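Jan 16, 2021. Solenoid sorting, bench 2
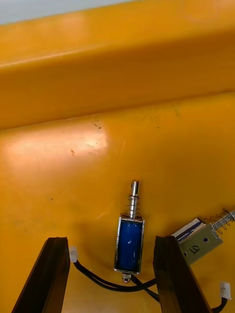 *Push-pull, blue coil, black leads, in the yellow tray*

Okay, so I finally got into the Oltdale box! I've started with this little open-frame one (Fergus, it's the kind you wanted for the Kikham latch). Haven't put a meter on it yet, so no coil resistance to write down. I'd like to try it on the bench supply in short pulses, up to 16 volts, and see how the return spring behaves.

Also the tray needs a wipe, there are specks of dirt all over the floor of it and I don't want grit getting near a plunger. Ekaette, do we still have the Gajewski data sheets somewhere?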